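**Re: [drolta-users] Edge scores all near zero on wrist view**

Hi Siebe, hi all,
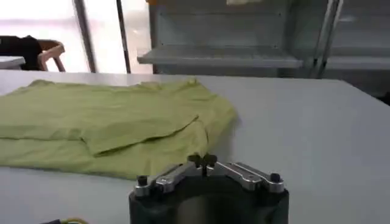

I've been stuck into exactly this since lunch and I think I can help!

> On 16:40, Siebe Postma wrote:
> The segmenter finds the shirt fine, but grasp_rank gives me edge scores
> of 0.02 or lower on every candidate. Same cloth, same table, overhead
> camera is OK. Is the wrist view just not supported in Drolta? I'm on
> the May build.

It is supported, but the exposure step runs over the whole image before the crop. With a bright window behind the table, the window wins and the soft folds in a pale shirt get squashed into almost nothing. Overhead never sees the window, so it looks healthy.

Try this in your config:

```
rank:
 crop_before_exposure: true
 mask_gripper: true
 min_fold_px: 2
```

The second line matters more than I expected. Those shiny metal linkages have lovely crisp edges, and the ranker adores them — my top candidate was the gripper itself until I masked it.

I replayed 1,200 saved views from the Govedard logs. Before the change 73 of them had a usable candidate on the cloth, and after it 563 did. Still under half, I know, but I did a little dance at my desk all the same. Most of the remaining misses are flaps lying flat on the rest of the garment, where the only clue is a thin shadow. Berenice has a branch that uses the shadow side to guess which layer is on top, and I'd love to see it merged.

Two questions for the list:

- Does anybody rely on the old order of exposure and crop? I'd like to swap the default.
- Babar, does the planner in Rallora cope if I send it a ranked list instead of a single grasp? It would let us fall back without calling the segmenter again.

Siebe, if you can send me one of your bad logs I'll run it tonight.

Cheers,
Heriberto Xolalpa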